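Which Way Do You Fold a Towel? My Spring Project on Terry Cloth

By the time I handed in my proposal I had already folded more towels than I ever want to see again, so I figured I might as well get a grade for it.
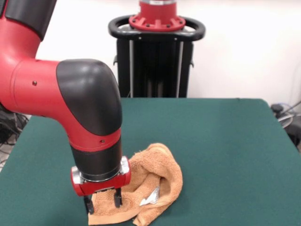

My question was pretty simple. Does the way you start with a crumpled towel change how long it takes to get it folded neatly? In my house everyone has an opinion on this (my aunt is a shaker, my dad is a smoother, I just kind of wrestle with it), and I wanted to see who was right.

I tested two starts. In the first one you find a corner, pick it up and let the towel hang before you fold. In the second you leave it on the table and flatten it out with your hands first. My lab partner, Tomomi Higuchi, did half of the folds and I did the other half, 60 in total, so 30 for each start. We used hand towels from Eltetti and bath towels from Clidley, all terry cloth and all washed before we began. Before every fold the other person dropped the towel in a heap and said go!

Picking a corner was way harder than I expected. Terry cloth grabs onto itself, and when a towel lands in a twist the corner you want is usually tucked under the hump. A few times I pulled on what I thought was a corner and it was just a fold in the middle – which meant starting over with the clock still running. Tomomi got good at following an edge with her fingers until she hit a corner, and I copied her after the first day.

The times are for all the hand towels added up, in seconds. Corner first took 217 and flattening first took 273. So hanging won, at least on the small ones. The bath towels were messier. I'm short, and the long ones touched the floor when I held them up, so my hanging times were bad and Tomomi's were fine. I left those out of the total and wrote them up in the appendix.

Things I would change: we both got faster as we went along, and we did most of the corner folds last, which probably helped that method look good. Next time I'd mix up the order. I'd also want a real rule for what counts as neat. We argued over that a lot, mostly about whether the edges had to line up all the way around or only on the side you see on the shelf.

I still wrestle with the bath towels at home, but the hand towels I pick up by the corner now.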